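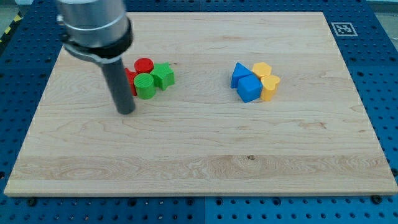 Why not start with one color and add the others once the arm has earned it? The question came in by email after our March update, from your office, and we argued over it at the bench for most of an evening before deciding it was a fair one. Our reply is that sorting a single color only ever exercised the gripping. With red and green in one group and blue and yellow in another, the arm has to choose, and the choosing is the part your grant is paying for. We did take the advice halfway, though, and the first weeks of trials at Senddale used cylinders alone.

Progress report, Senddale Shared Workshop
Tabletop sorting arm, second period

First of all, thank you. Your second payment arrived just when the old power supply was giving up, and it is lovely to write one of these reports with the thing running behind me instead of lying in pieces on the floor!

Where we are

The arm is bolted down and has stayed bolted down, which those of you who visited in the winter will appreciate. The maple board is now our standard work surface. We went back and forth on that (one member was very fond of a sheet of white plastic), but the blocks slid on the plastic and they mostly stay put on the wood, and the board came out of our own offcuts pile. The printed blocks include cylinders, a cube, a star, a heart, a hexagon and a triangular prism. The star is still the troublemaker. It turns a little as the fingers close, and then it gets set down crooked and bumps its neighbor.

We logged 2862 pick attempts in this period. Of those, 636 failed, and when we went through the log it was plain that a great many of the failures came from one bad afternoon when the marker on the table had been nudged and every move afterward landed a little to the side. We now check the marker before each session. I wish we had thought of it sooner.

Money

We spent 1614 dollars. Most of it went to Guvar for the replacement power supply and the cable set, with the rest going to Scanlon for bolts, filament and a box of spare finger pads. The control software is still Istero, on the free license, and we have no plans to change it. The line for a second camera has not been touched, and we would like your permission to carry it over.

What was late

The foot switch for stopping the arm was promised for this report and isn't finished. The switch itself works fine, but the wiring runs where people walk, and we want a proper cover over it before open evenings start up again. Until then, only members who have done the safety hour may run the arm, and there are 15 of those at present.

Next period

Mixed groups with all the shapes together, the foot switch, and new finger pads cut with a notch for the star. We would also love to have you in to see it again. Evenings after six are best, and there's usually coffee.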